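Módulo 4 - Assentos estofados e pavimentos têxteis em salas de estar e de espera

Apontamentos de apoio à aula. Docente: Nawal Saber. Curso de Manutenção e Limpeza de Interiores, turma da tarde.

Estes apontamentos acompanham a segunda parte do módulo. A primeira parte, sobre madeiras e metais, está na folha anterior e não se repete. Quem faltou à aula de março sobre fibras deve ler primeiro as páginas correspondentes do manual Melnyk, porque o vocabulário usado aqui vem de lá.

4.1 O assento e o chão em volta

Tratamos o sofá e a alcatifa na mesma aula porque na prática se limpam na mesma visita. O que cai do assento fica no chão e o que se levanta do chão com a escova volta a pousar no assento. A ordem de trabalho é sempre de cima para baixo: encosto, braços, almofadas, costuras, frente do sofá e só depois o pavimento.

Antes de começar, liberta-se a zona. Mesas baixas, candeeiros de pé e tapetes soltos saem para o corredor. Um sofá de dois ou três lugares desloca-se entre duas pessoas, levantando e nunca arrastando. Em alcatifa de pelo cortado, o arrastamento deixa um sulco difícil de recuperar.

4.2 Reconhecer o revestimento

Os revestimentos claros com aspeto de pele dividem-se, para efeitos de limpeza, em três grupos: pele com acabamento protetor, pele sem acabamento (anilina) e sintéticos. À distância confundem-se com facilidade. A etiqueta costuma estar por baixo da almofada ou na base. Se não houver etiqueta, faz-se o teste da gota numa zona escondida: uma gota de água destilada, um minuto de espera, e observa-se se escurece. Se escurecer, o material absorve e não se usa nenhum produto líquido sem autorização do cliente.

O sofá Bustura que usamos nas aulas práticas é sintético e passa bem no teste. Não tomem esse resultado como regra. Já tivemos na oficina um cadeirão Jaltby, quase da mesma cor, que absorveu a gota em poucos segundos.

4.3 Costuras e juntas

A costura entre dois painéis é o sítio onde se acumula mais sujidade num assento liso. O pó fino fica preso na linha e, com a gordura da pele e da roupa, forma um traço escuro que nos estofos claros se nota muito. O pano sozinho não chega lá. Usa-se o bocal estreito do aspirador, com escova macia, ao longo da costura e num só sentido, e depois um cotonete ou pincel ligeiramente humedecido.

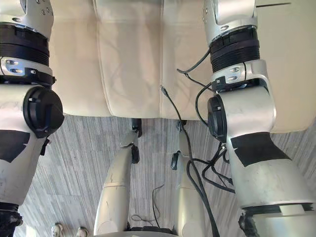 Nas costuras não se usa escova dura nem espátula. O fio gasta-se antes do revestimento e uma costura aberta já não é trabalho de limpeza, é trabalho de estofador. Se encontrarem pontos soltos, registem na ficha antes de começar e mostrem ao cliente.

Depois das costuras vem a superfície. Pano de microfibra bem torcido, detergente neutro na diluição indicada pelo fabricante, movimentos direitos e sobrepostos. Segue-se um segundo pano só com água e um terceiro seco. Nos tons creme convém mudar de pano com frequência - um pano já sujo espalha um véu cinzento que só se vê depois de secar.

4.4 Alcatifa às riscas

As alcatifas com riscas em tons de cinzento são comuns em salas de espera e escritórios, por disfarçarem o uso. Para quem limpa, isso é uma dificuldade. A mancha esconde-se na risca mais escura e passa despercebida com luz de teto. Convém baixar a cabeça ao nível do chão e olhar com luz lateral, de preferência a da janela.

Aspira-se em duas passagens: a primeira ao longo das riscas, a segunda atravessada. Na segunda, o movimento deve ser lento. Junto à base do sofá troca-se para o bocal pequeno.

As manchas tratam-se de fora para dentro, com pano branco, a pressionar. Esfregar abre o pelo e, numa alcatifa às riscas, desalinha o desenho. Se a mancha não sair em duas tentativas, para-se e anota-se.

4.5 Tempos e quantidades

Para o exercício usamos o caderno de encargos da residência Jirnlow, que tem 146 lugares sentados estofados nas zonas comuns e 900 metros quadrados de alcatifa. O tempo de referência do curso é de 6 minutos por lugar, com costuras incluídas e sem tratamento de manchas. São 876 minutos só para os assentos, ou seja, catorze horas e trinta e seis minutos.

O preço de tabela dos consumíveis para o trabalho completo é de 1.444 euros. Este valor inclui panos, detergente neutro e sacos de aspirador, e não inclui aluguer de máquina de extração. Quem apresentar proposta com máquina deve indicar esse custo em separado.

4.6 Erros vistos nas práticas anteriores

Detergente aplicado diretamente no assento, em vez de no pano. O líquido corre para a costura e fica lá.

Secagem com secador de cabelo. O calor endurece os sintéticos e pode abrir fissuras.

Sofá reposto com a alcatifa ainda húmida. Os pés metálicos deixam marca de ferrugem e os de madeira escura podem largar tinta. Usar calços de plástico até o chão secar.

Trabalho a entregar: ficha de inspeção de um assento estofado à escolha, com o teste da gota descrito, o estado das costuras e uma proposta de limpeza. Máximo de duas páginas. As fichas em branco estão no armário da oficina, segunda prateleira.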